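Swap table — July round-up

Quick one this month, am typing this between loads. The swap table at Elerton went well, 508 items through the door and most of them out again by closing. Thanks to Pauline Dobson for the lists and to Fiifi Mensah for carting the leftovers over to Prandamness.

Theme was small stuff for desks and dressers. Pencil cups, trays, hooks, jars. The mesh pencil cups went fastest — seems everybody has a drawer full of brushes and combs and nowhere to stand them. Brenda Horrocks keeps hers by the hall mirror, handle down, and says mornings are quicker for it. Worth a try if your bathroom shelf looks like mine.

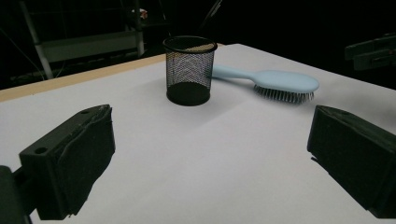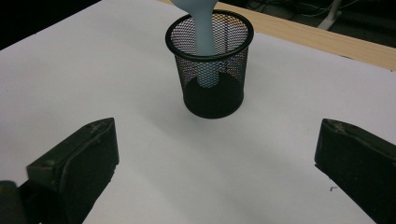 Black mesh pencil cup, with something light blue in both shots. The hairbrush is in the first one.

If you took a cup home, give the base a wipe before it goes on a white cloth or a pale shelf. Some were dusty underneath, sorry, we ran out of time for washing.

Next month is kitchen drawers. Bring peelers, whisks, odd spoons, lids IF they have a pot. No knifes please. Limit is 15 items a household, and label anything you want back. Cyril Mottram has the sign-up sheet, or leave a note in the box by the door before noon.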